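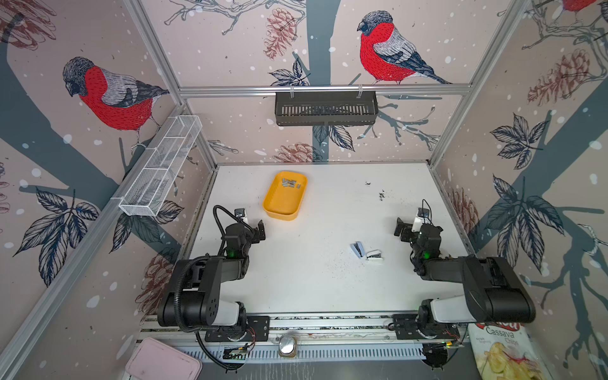
Fandora two-arm stapler set

Fandora holds 200 teleoperated episodes of stapler handling on a pair of tabletop arms. It was gathered for the Ilard policy and can be used on its own. Operators work to a 20 second limit. 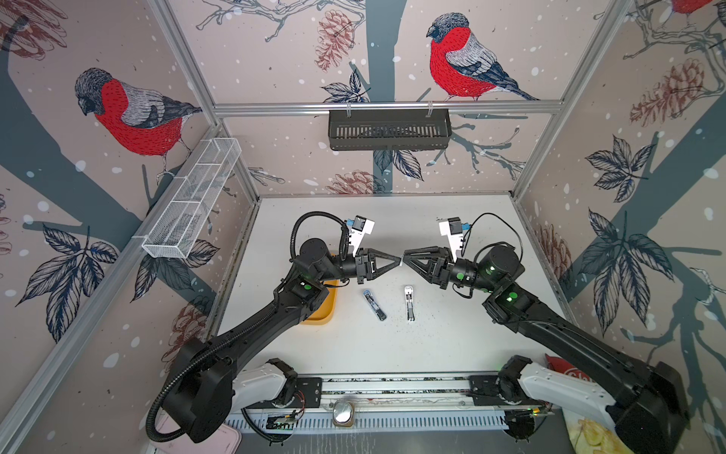
Each episode has joint positions, gripper state and colour video from both wrists. Failed tries are kept and labelled "fail". Wall pattern and tray colour are not randomised, so expect poor transfer to a plain cell. 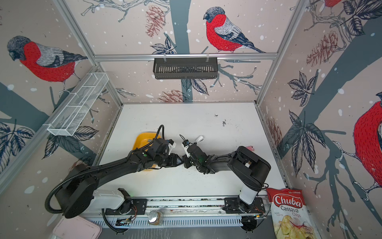

Left gripper over the yellow tray.

Known gaps: lighting was not logged before version 2.

Maintainer: Salamatu Akpalu
Last updated: Apr 2, 2023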